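Features | Robotics | Software | Archive | Subscribe

Two Arms, One Clock

7 min read

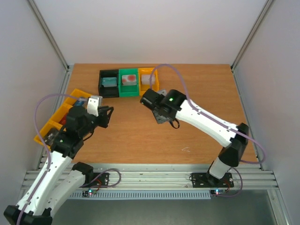

Why is it harder to plan motion for two arms than for one?

The planner has to search the joint positions of both arms together, and every candidate path must be checked against the other arm at the same moment in time. A path that is safe at one speed can be a collision at another.

Most of the work at Jernance goes into that second clause. The company writes coordination software for two-arm picking cells, and its scheduler, Sproģis, does very little geometry. It takes finished paths from an ordinary sampling planner and decides when each arm may advance along its own.

"Geometry is the part you can buy," says Mārtiņš Kalniņš, who maintains the scheduler. "Timing we had to write."

The first version used a lock. The area over the bins was treated as one shared region, and only one arm could hold it. This was correct and slow. An arm that needed a single corner of the region waited for the other to leave all of it.

The current version divides each path into short segments and computes, for each pair of segments, whether the two arms would touch if both were occupied. The result is a grid with one arm's progress on each axis. Blocked cells are collisions. The scheduler looks for a route from one corner of the grid to the other that never moves backward, and the route sets the timing of both arms. A typical pair of picks gives a grid of about 1000 segments on a side, and most of the cells are cleared by a cheap bounding-volume test before any mesh is loaded.

Cables are the weak point. The robot model has rigid links and the cables are not rigid, so Valdis Lepik wraps them in capsules attached to the nearest link. The capsules are oversized. They cost reach near the back row of bins, and he has declined twice to shrink them.

Perception runs on a separate process with its own budget of 425 milliseconds per pick. If a grasp pose arrives late, the arm holds at the last segment boundary where stopping is safe for both arms. Those boundaries are marked during planning — a change that dates from January, after a late pose left both arms waiting on each other until someone restarted the controller.

Kalniņš is now working on replanning one path while the other arm is in motion. The grid has to be rebuilt from the current row onward, and the old one stays valid for only 9 segments ahead. Past that point, both arms stop.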